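Stacking policy: 100 demos, still can't tell if nesting "worked" from the fixed camera

Posted by Nneka Briggs, 2nd November
Tags: imitation learning, scoring, bowls

Trying to reproduce the Haruna bowl result (the nesting one, not the towels). Same recipe, 100 demos for training, then 40 test runs per checkpoint. Training is fine. Scoring is my problem. The paper only says "success if all bowls are nested" and thats it. My side view camera sits low so you never see inside a bowl. I've been scoring the last still of each run by eye and me and my labmate disagree on 19 of them. Do people use a height threshold? Second camera? Would like to fix this before I run the next batch.

3 replies

Ikechukwu Okafor
Second camera from above. Done.

Savvas Kouris
Top camera helps but it wont catch a tilted bowl, we went through this in October. A bowl can sit crooked on the one under it and from above the rims still look near enough concentric. Side view is better for tilt. What we do:

Take the last still after the arm is back home, not before. Check each rim separately, is it level. Then check the visible band of each upper bowl, even left to right or a wedge. Wedge = fail. Height threshold only as a first filter, bc two bowls jammed can be the same height as three nested ones, depends on your bowls.

Also have both of you score blind and report the disagreement. 19 out of 40 is a lot, I would say your rule is vague, dont blame the labmate. Write the rule down with one reference still for each outcome. Ours is on the Prilard wiki, rules are there in plain text, copy what you want.

And don't tune the rule on the test runs please. Make a separate set.

Chibuzor Lawal
Agree w/ Savvas. Adding one thing, color. If two bowls are the same color the bands blur together at low resolution and people miscount. We have a blue one at the bottom and two green ones above, so the green/green edge is the one to zoom in on. Easy to miss a rim there. We call this one a pass, three bands, rims stacked up close:
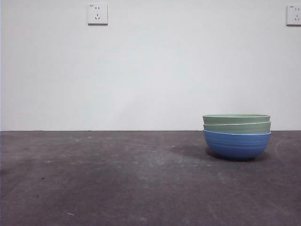 Related threads

Prornby gripper drops the second bowl every time
How many test runs before a success rate means anything?
Braltent camera mount, where to buy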